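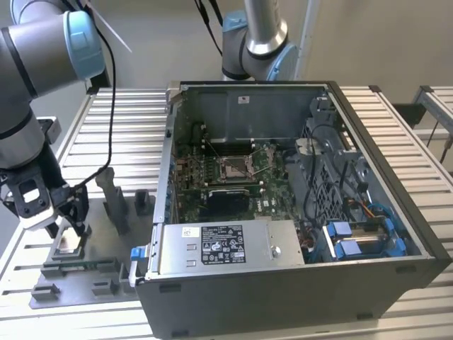
May 24, 2024

I changed the way I buy shaving stuff last October and a couple of people asked me to write it up, so I'm putting it here where I can find it again.

For years I bought cartridges at the grocery store whenever I ran out. I never looked at the price. Then one evening I went through my receipts for the year and added up the bathroom things. The cartridges were the biggest item by a good margin, ahead of toothpaste, shampoo and everything else. That annoyed me enough to spend a weekend on it.

The first thing I tried was a subscription from Carnov. They send a handle and a refill pack every month. The blades were fine. The trouble was the schedule. I don't shave every day, and by the third box I had more refills than I could use. You can slow it down to every other month, but the setting is buried in the account page under "preferences," and it went back to monthly when I changed my address. I canceled after 6 months. They did stop charging me right away, which I'll give them credit for.

After that I bought a plain safety razor from Byun. It's one piece of metal with a knob at the bottom that opens the top. It takes the standard double-edge blades that every brand makes. I paid full price for it, and a week later found a coupon code in their newsletter for 16 percent off. I wrote to ask if they would apply it to my order. They said no, but they sent me a free shipping code for next time.

The blades are where the savings are. I got a box from Fesus that works out to a few cents a blade. I get four or five shaves out of each one. At that rate the box will last me well past next year.

A few notes on coupon codes, because I wasted a lot of time on them:

- Most of the codes on the big coupon sites are dead. I tried nine for Fesus and one worked.
- The store's own newsletter is the best source. Sign up, wait a few days, then unsubscribe if you don't want it.
- Leaving things in the cart overnight got me a discount email from Byun. It did nothing at Carnov.
- Check the shipping before you get excited. One order had a good discount on the blades and then $6 for a padded envelope.

I also looked at the loyalty program at the drugstore in Markodstead. You need 2,000 points to get anything off, and my last trip earned me 89. I still scan the card but I don't plan around it.

The shaving itself took some getting used to. I pressed too hard the first week and nicked my chin most mornings. Now I let the weight of the razor do it and go with the grain first, then across. It takes a few minutes longer than a cartridge did. On days when I'm running late I still use up one of the leftover Carnov refills, and there are plenty of those in the cabinet.

Next I want to find a cheaper shaving soap. The one I use now comes in a bowl and the refills cost almost the same as a new bowl. If you have one you like, leave the name in the comments, preferably something without a strong smell.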